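Subject: Re: [ukton-users] right hand keeps its grip after release command

Earlier on the list, someone from Potgieter wrote:

> We had the same symptom in June. Please check the thumb current
> before you change anything in the planner. Which firmware do you
> run, and does the left hand do it too?

Thank you for the quick answer. We run Musow 22 on both hands, and the left one has never shown the fault. The task is simple: the right hand must come down over the cube, pick it up and put it in the round tray.
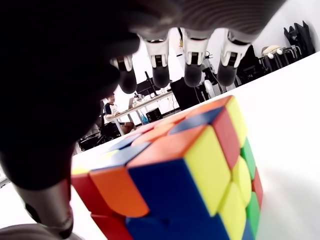
The approach is fine every time. The trouble begins after the grasp. In 176 runs the release command was ignored 37 times. The log says "hand open", but the fingers stay closed. When the arm then moved back to its home position, it carried the cube with it, and once it hit the tray.

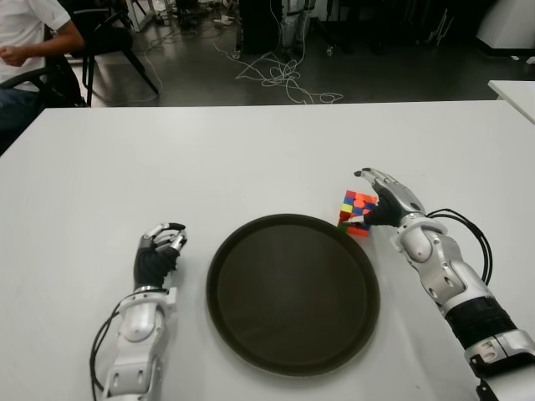 I followed your advice and recorded the thumb current. In the bad runs it stays at 59 percent of the limit after the release, so I think the thumb motor did not receive the command. I have not yet exchanged the Nokon cable at the wrist.

What worries me more is the false "hand open" message. Until it is solved, we do not reach over the table while the arms have power. Is there a way to read the real finger position, and not only the last command?

Regards from the Ukton test bench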